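Two-armed sorting station learns from its operators at Grornley

23 August 2026

Grornley has begun training a two-armed workstation to sort mixed electronic parts, using operators who guide the arms by remote control. The work is being carried out at the company's Sterkden site under the project name Fistirden, and is expected to continue until January.

The purpose of the project is to establish whether a robot can learn a sorting task from recorded human demonstrations, without each movement being written out in advance by a programmer. The task chosen is the separation of solenoids, circuit boards and wire harnesses, which arrive together in a steel tray and must be placed in the correct yellow tray at either side of the bench.

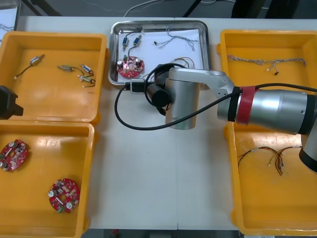
Reading time: 4 minutes

Under the arrangement adopted at Sterkden, an operator sits at a control desk and moves a pair of hand-held controllers. The arms at the bench follow those movements. While the operator works, the system records the position of each joint, the opening and closing of the grippers, and the pictures from cameras fixed over the bench and mounted at the grippers themselves. Each completed recording is known within the project as a demonstration.

Grornley has set a target of 400 demonstrations for the first stage. Of these, 200 will cover the full task from a filled steel tray to an empty one. The remainder will cover single movements, such as lifting one harness clear of another or turning a circuit board before it is put down. The company stated that the shorter recordings had been added to the plan after early trials, in which the trained system handled the boards well but was less dependable with anything that trailed a wire.

Lindsay Cartwright, who leads the project, said that the choice of parts had been deliberate. "A circuit board keeps its shape when you pick it up. A harness does not, and two harnesses lying together will seldom come apart in the same way twice. Our operators deal with that by feel and by habit, and it is very hard to put into written instructions. Showing it to the machine many times over is a more practical course."
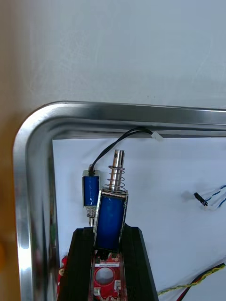

The solenoids have presented a separate difficulty. They differ in size, and the grippers must take hold of the body of the part without pulling on its leads. Operators have been asked to approach these parts slowly and to release and try again where the first hold is poor. Recordings that include a second attempt are kept, provided that the part is eventually placed in the right tray. Ms Cartwright said that the project team regarded such recordings as useful, as they gave the system a pattern to follow when its own first attempt failed.

The project has 6 trained operators, all drawn from the existing assembly staff at Sterkden. Each completed a short course before working with the arms and is limited to sessions of 88 minutes, with a break before the next. Grornley said that the limit had been set following comments from the operators, several of whom reported that their movements became less steady towards the end of a long session.

The control desk and its software have been supplied by Miah, which is also responsible for storing and checking the recordings. Each one is reviewed before it is accepted. A recording may be refused if a camera view is blocked for an extended period, if a part leaves the bench, or if the operator has placed an item in the wrong tray. Refused recordings are not deleted, but they are held apart from the training material.
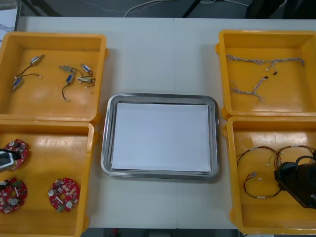
The sorting bench at Sterkden, with solenoids and circuit boards on the left and wire harnesses on the right.

Between demonstrations the parts are returned to the steel tray and arranged afresh. Operators are instructed not to repeat a previous layout. The position of the yellow trays remains the same throughout the first stage, although Grornley intends to vary it at a later date in order to test how far the system depends on a fixed arrangement.

Testing of the trained system will take place alongside the recording work. In each test the arms will run without an operator at the controls, under supervision, and the result will be compared with that of a member of staff carrying out the same task by hand. No figures have been released to date. The company said that it would publish a summary once the first stage had closed and the results had been checked by Miah.

Grornley confirmed that there were no plans to introduce the station to its production lines during the present project. Any such proposal would be subject to a separate safety review and to consultation with staff.

Employees at Sterkden who wish to be considered for operator training in the second stage should speak to their line manager. Previous experience of remote control equipment is not required.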